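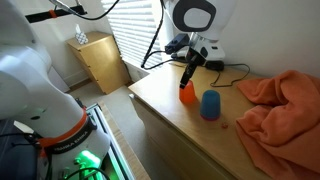
Declan Cullinane, asked to look over the draft budget, wrote back that the arms were the easy part to price and that everything bolted, plugged or stuck onto them would eat the rest. He was right, more or less. The second order sheet came out longer than the first.

Home Papers Notes Downloads Contact

4.2 Planning the equipment

Figure 3. Two-arm bench at Esstead. Gripper at the orange cup, blue cup to its right.

We planned for 2 arms from the start. One would have been cheaper to run but no good for the handover tasks in Section 5, and buying the second a year later meant a new quote and a new delivery charge. Quotes came from Gultix and Florka. Gultix cheaper on the mounts, slower to answer. Florka would only quote for the full set, so no like-for-like comparison on grippers – a gap in our figures that we coud not close before the June deadline.

Mounts first. A rail frame costs more than a fixed plate and takes floor space. We budgeted 2,000 pounds for mounting and fixings and spent all of it. Anyone planning a similar bench should measure the room before asking for prices, doorways included. We measured ours after.

Cables next. Left out of the first budget completely. Power, network, spares, ties, longer leads for the arm furthest from the socket. 400 pounds in the end, from the line meant for spare gripper tips. Tips then had to wait for the next round.

Task objects cost next to nothing. Plastic cups, as in Figure 3, a blanket, small household bits. Cheap enough to replace without a form, and we would keep it that way. The Liem object set was considered and dropped – nice to have, but the delivery time was 13 weeks and the pilot needed to start sooner.

Furniture was treated the same way. An ordinary desk does for cup tasks. No purpose-built bench was costed, though reviewers of the pilot plan asked for one, and we may need to revisit this for heavier objects.

Staff time for setting up was not in the equipment budget at all. It should of been. See Table 2 for the split by line, and Section 6 for running costs.

Comments (3)

marsh_k: Did the Florka quote include service visits? Ours didn't and it hurt.

Ottoline: Same story with cables here. We now put them on the first sheet, before the arms.

pdw: Table 2 won't load for me.

Related items
Leasing or buying: notes from a small lab
Gripper tips, wear and reordering
Fitting a rail in a narrow room
Esstead pilot, running costs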